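**Skorkia Opens Indoor Mini Golf and Shuffleboard Hall in Vekevik**

VEKEVIK -- November 6, 2021 -- Skorkia, the operator of the Akance game halls, has opened its newest location on Veloso Street in downtown Vekevik. The hall has an indoor mini golf course, shuffleboard lanes and a snack counter, and it takes walk-ins as well as reservations.

Work on the building began in August. The former furniture showroom kept its high ceiling and front windows. The golf course takes up most of the ground floor, and the shuffleboard lanes are upstairs, along with two party rooms that can be booked by the hour.
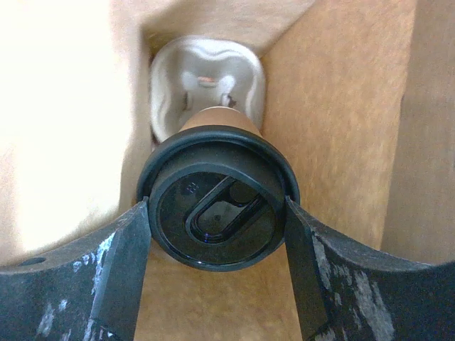
A round of mini golf takes most groups 45 minutes. Groups are limited to six players so that the course keeps moving, and larger parties are split up and sent out one after another. Putters come in adult and child lengths. Children under six play free with a paying adult.

Shuffleboard is booked by the lane. Each lane fits up to four players at a time, and staff will explain the scoring to anyone who has not played before. League play is planned for weekday evenings once enough teams have signed up. Teams may register at the front desk or through the Akance website.

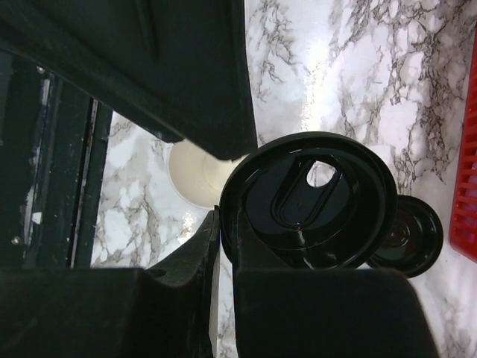 Akance News, Vol. 2, No. 4

The snack counter serves pizza by the slice, soft pretzels, coffee and fountain drinks. Outside food is not allowed on the course or the lanes, but guests who book a party room may bring their own cake. Party bookings include a host, one round of golf for each guest and use of the room afterward. A deposit is due at booking and can be moved to another date if the front desk hears from the guest two days ahead.

The ground floor is step-free from the parking lot to the last hole. An elevator serves the upper floor. Parking behind the building is free for guests, and there is a bike rack by the main door -- the entrance is on the Veloso Street side, across from the bus stop.

Gift cards bought at any other Akance hall can be used in Vekevik. Season passes will go on sale at the front desk this winter, with prices posted on the website beforehand. 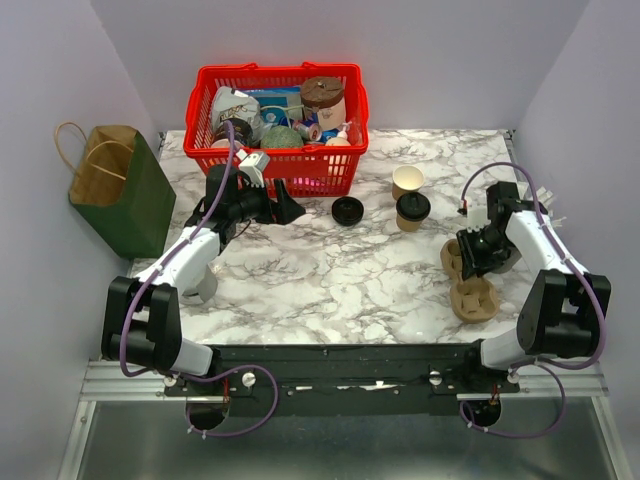
## About Skorkia

Skorkia runs indoor game halls under the Akance name. Its halls offer mini golf, shuffleboard and private party rooms for families, schools and company groups. Booking details, opening hours and league forms for Vekevik are available on the Akance website or at the front desk.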